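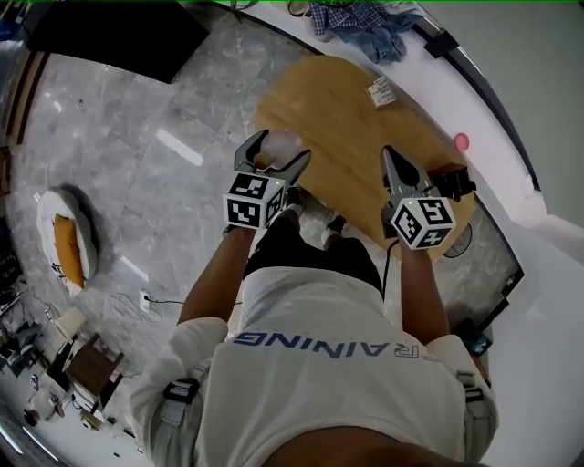
Let the machine drop it

I have spent a good part of this winter thinking about a sugar bowl. It belonged to my neighbour Lanying Jiang, who had been lent a kitchen helper under the Tistilside home trial, and one morning in July the arm closed on the bowl, went on closing, and put a piece of it across the bench and into the sink. She wasn't hurt, I'm glad to say, though she was standing close enough to be.

The company, Konura, was very decent. They replaced the bowl and sent a two-page letter, and the letter is what has been bothering me. The arm, it said, had learned from 700 recordings of people picking up household things with hand-held grippers, and in all but 5 of them the person got hold of the object cleanly and put it down where it was meant to go. The fumbles had been thrown out as bad data.

Now, I taught woodwork for most of my life, and I can tell you that a student who has only ever watched good cuts is a danger to himself. He doesn't know what a blade sounds like when it binds. He hasn't seen anyone stop, swear quietly, back the saw out and start again — and that backing out is most of the craft, if you ask me. When Lanying's bowl began to slip, the arm had hardly any memory of slipping to draw on, so it did the one thing it knew and squeezed.

The firm will say there was a force limit, and so there was. It had been set with heavier crockery in mind, and I do hope they lower it. But a limit only says where to stop. I'd like the thing to have some notion of letting go, and I can't see where it would get one except from people who let go in front of it.

So my plea to Konura, and to Taheri and Rikumlow and whoever else is filling rooms with patient people and tables, is to keep the bad ones. Pay somebody to botch it for an afternoon. Let them grab the cup too high, feel it go, and set it down again. Write in the manual how many of those recordings went in, so that a person deciding whether to stand beside the arm has something to go on.

Lanying has kept hers, by the way. She puts the sugar out in a tin now.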